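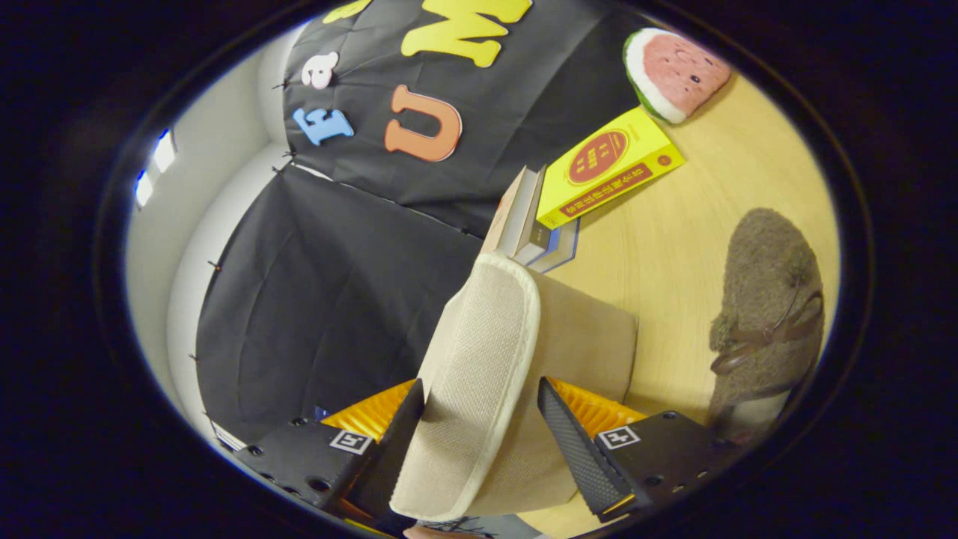
2 min read · March

We use cookies to remember your settings. Accept | Manage

Is a magnetic rug worth it for a horse with a cold back?

Posted by Yi-chun Su

My mare Husar is 15.2 and has always been a bit cold-backed. She dips when the girth goes up and walks off like a plank for the first few minutes. Back and saddle were both checked in the winter and I was told there was nothing to treat.

Someone on my yard at Wulstead swears by a magnetic rug before riding and says her gelding is a different horse. The one she wants me to buy is £611. I'm not against spending money on the mare, but I can't find anything about these that wasn't written by someone selling them. Has anyone used one and seen a change they couldn't put down to something else? I ride at 6am before work, so it would have to be quick.

2 replies · 37 shares

Tsai

I had one on loan for nearly a month and I'd keep your £611. My horse did come out softer, but he was also standing under a warm rug for half an hour before I got on, being groomed and fussed, and I'd stopped rushing him. So I gave the thing back and carried on with an ordinary fleece. Same horse, same walk. That's one animal and proves very little, but it's as good as any of the testimonials.

What I'd try first:

Do the girth up one hole at a time, walking her a few steps between each.
Walk in hand for ten minutes before you mount, and use a block.
Have the saddle looked at again. Winter was a while ago, and they change shape when the grass comes through.

If she still dips after that, I'd be asking the vet about ulcers as well as her back. "Nothing to treat" can mean they only looked at the bit you pointed to. And ask your friend what else she changed the week she bought the rug – I bet there's something.

girton_36

We have one and ours loves it, goes all sleepy with his lip hanging. Got it second hand so didn't pay anything like that. Can't say if its the magnets. Would check the straps as ours rubbed on the shoulder.

Sign up to our newsletter for new threads every month.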